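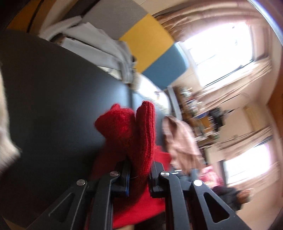
Villwood Knitwear Folding Set

README, last updated July 12, 2023

Contents
1. What is in the set
2. The garments
3. The surfaces
4. How the folding was done
5. Folder layout
6. Labels
7. Known problems
8. Use and credit

1. What is in the set

Villwood is a collection of short recordings of knitted clothes being picked up, spread out, folded and put down again in ordinary living rooms. It was put together by Emuvora as the knitwear part of a larger collection on household laundry. The other parts cover towels and bed linen and are kept in separate folders with their own README files.

There are 70 recordings in this release. Each one follows a single garment from the moment it is first touched to the moment it is left alone. Some end with a neat square. Some end with a heap, and these have been kept in and labelled as unfinished.

The set only covers knitwear. Woven shirts and trousers behave differently enough that mixing them in made the labels hard to apply. A knit stretches when it is lifted by one corner, and the far end often stays where it is for a while before it follows. Ribbed pieces also curl at the edges, so an edge that has been laid flat may not stay flat.

2. The garments

All garments are adult or child sizes in plain colours or simple stripes. Plain colours were preferred, as patterns such as Fair Isle made it hard for the people labelling to tell a fold from a change in the pattern.

The main groups are:

Jumpers and cardigans
Scarves and snoods
Knitted hats
Knitted blankets, small sizes only

Everything had been worn and washed before recording. No new clothes were used, apart from one hat that came with its tag still on (the tag was removed). Expect fuzz, pilling and loose fibres. Buttons were left undone on cardigans and zips were left open.

The red ribbed pieces show up more than any other colour. They have their own label, red_rib, so that they can be left out if you need a more even spread of colours.

3. The surfaces

Clothes do not only get folded on tables, and the set tries to allow for that. The surface is given for each recording in surfaces.csv. The values are table, seat, bed, floor and other. "Seat" covers sofas, armchairs and padded stools alike. We did not separate these, as in many recordings too little of the furniture is visible to say which it is.

Dark, smooth surfaces are common. They give a clear outline round a bright garment but they also pick up reflections from windows, and these can wash out part of the surface next to the cloth. Padded seats give under the garment and have seams of their own, which should not be mistaken for the edge of the cloth.

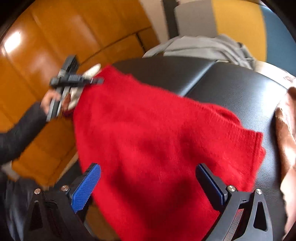
Red ribbed knit on a dark padded seat, with one corner lifted. Surface value: seat.

4. How the folding was done

No fixed folding method was set. People were asked to fold the garment as they would at home and to take the time they needed. The only rules were these:

Start with the garment dropped, not laid out.
Use one garment at a time.
Do not iron or press the garment flat with anything heavy.
Stop when you would normally put it in the drawer.

Jumpers were mostly folded with the sleeves in first and then in half or in thirds. Scarves were folded lengthways and then over. Hats were flattened and, if they had a turned-up brim, the brim was left up.

Anything that slid off the seat or table was picked up and the recording carried on. The label for this is dropped. It is much more frequent on seats than on tables.

5. Folder layout

/recordings holds one folder per garment session
/stills holds single pictures taken from the recordings
/labels holds one text file per recording
surfaces.csv gives the surface for each recording
garments.csv gives the type, colour, knit and size of each garment
CHANGES.txt lists what is different from the February release

Garment numbers are the same in all files. A garment that was used on both a table and a seat keeps its number, so the two can be compared.

6. Labels

Each recording was labelled by 2 people working separately. Where they disagreed, the recording was looked at again and a single answer was agreed. The labels in use are:

spread: the garment is being pulled or pushed out flat
lift: part of the garment is off the surface
fold: one part is being laid over another
bunch: the cloth is gathered or crumpled with no clear fold
smooth: creases are being worked out
dropped: the garment has left the surface
done: the garment is left alone

Lift and bunch may be used together. This is normal near the start, when a piece has been picked up by whatever part was on top and it is not yet known which part that is.

The knit column in garments.csv takes one of 4 values: rib, plain, cable or mixed. A jumper with ribbed cuffs and a plain body is mixed. A garment ribbed all over is rib, even when the ribbing is very fine.

7. Known problems

Motion blur is heavy in places, above all in the room behind the garment. The cloth itself is usually clearer.

Deep red and dark blue knits lose detail in shadow. Folds in the middle of a red garment may look like one dark patch.

Size is missing for 30 garments where the label had been cut out or had faded. We have not guessed.

Some blankets are too big for the surface they were folded on and hang over the side. The fold label was applied only to the part that could be seen.

The surface value "other" was used for a piano lid and an ironing board. These will be given proper names in the next release.

8. Use and credit

The set may be used for study and teaching. Please name Villwood and Emuvora in any work that makes use of it. The file names follow the Mạch naming scheme, which is set out in NAMES.txt. Copies are hosted by Gerketent, and the version there should be taken as the current one.

Corrections to labels are welcome. Please give the garment number, the recording name and the label you think is wrong. Corrections to garment type or knit should be sent separately, as they affect every recording of that garment.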